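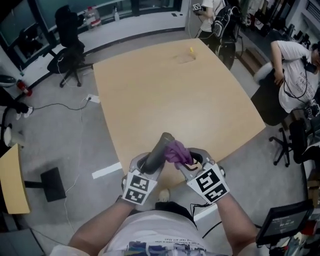 How does a voter change party registration before the August primary?
File a change form with the Codberg Township Clerk. Forms must be received three weeks before the primary -- a postmark does not count.

Can unaffiliated voters take part?
Yes. They may request either party's ballot at the polling place, but only one.

How many signatures does a council candidate need?
A candidate for the Villanueva or Skonow ward must submit 800 valid signatures from registered voters in that ward.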